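The Telside bowls captain would rather not discuss the final. "We lost by 4," she says. "Fine, I've discussed it."

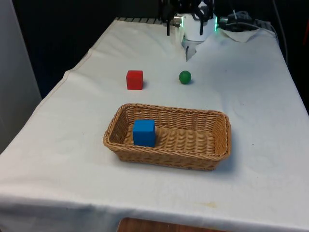
Red cube, green ball and wicker basket on a white cloth.

Skarkirard took the county title in front of 80 people and a dog. "The dog left early. I envied it."
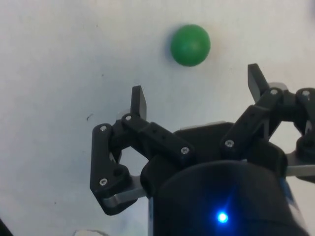
She has played for 30 years and has no plans to stop. "My knees have plans, but they don't pick the team." 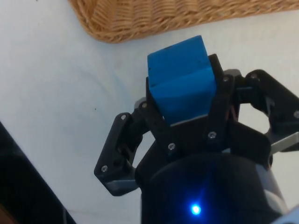 The return match is in July. "We'll practise," she says. "Some of us may even turn up."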